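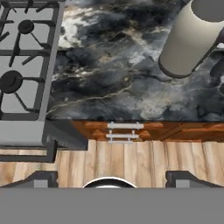 *Page last changed: 2024-07-09*

# Wikeo Kitchen Cell Simulation – Known Fault: Handle Snag on Retract

Applies to: Wikeo kitchen scene package, release 6, with the Mishra arm controller. Later controller builds are covered in the September notes.

## Summary

During drawer and door tasks in the simulated kitchen, the gripper can stay coupled to a bar handle after the release command. The controller then starts the retract move with the handle still inside the finger volume. Contact force climbs until the solver limit is reached, and the arm either stops with fault 1636 or leaves the handle at a speed above the set limit.

The fault has been reproduced on horizontal and vertical handles. It does not occur in tasks limited to the countertop.

## Cause

The release check reads commanded finger width. It does not read measured finger width. When the fingers are slowed by contact with a handle post, the command completes before the fingers are open, and the check passes.

A second condition makes the fault more frequent. The Brastasik contact module merges the handle bar and its posts into one convex shape. The gap behind the bar is filled in, so a finger placed there starts the step already in penetration. Visual meshes are not affected, and the error cannot be found by looking at rendered output from the wrist view or the side view. Turn on the collision overlay to see it.

## Affected configurations

| Item | Affected | Not affected |
|---|---|---|
| Release check | Commanded width | Measured width |
| Handle collision shape | Merged convex | Separate bar and posts |
| Task type | Drawer, door | Countertop reach |
| Retract speed | Above 30 mm/s | 30 mm/s and below |

The arm clears the counter normally in the start pose, with the gripper empty above the marble surface. Faults logged in that pose have a different origin and should be filed separately.

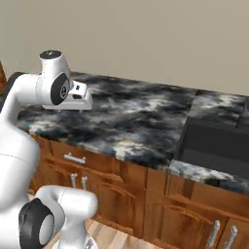 ## Workaround

1. Set `release_source` to `measured` in the controller file.
2. Limit retract speed to 30 mm/s for the first part of the move.
3. Set the contact force stop to 175 N. The shipped value is too high to protect the wrist joint.
4. Rebuild the handle collision shapes with the Greninex mesh tool, using the `split_posts` option.
5. Reload the scene. A reset alone keeps the old shapes in memory.

Steps 1 and 3 are required before any recorded trajectory is replayed on hardware. A physical arm will not always fault out the way the simulated one does – it may pull the cabinet front or overload the wrist.

## Checking the fix

Run the handle test from a pose with the fingers spread and pointed along the floor strip between the two cabinet runs. Approach one handle at a time. Log measured width, commanded width and contact force at every step.

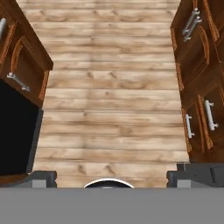

The two width traces should agree before retract begins. If the measured trace lags and the arm moves anyway, the controller is still reading the old file. Check the load path printed at startup.

Doors close to a neighboring handle need a separate run, with the outer finger checked against both handles. The split shapes add solver load, and scenes with many doors may need a shorter time step.

## Reporting

Send the controller log, the scene file and the fault code to Damian Kwiatkowski, Wikeo simulation support. Include the collision overlay setting. Logs recorded with `release_source` at its default value will be returned with a request to repeat the run.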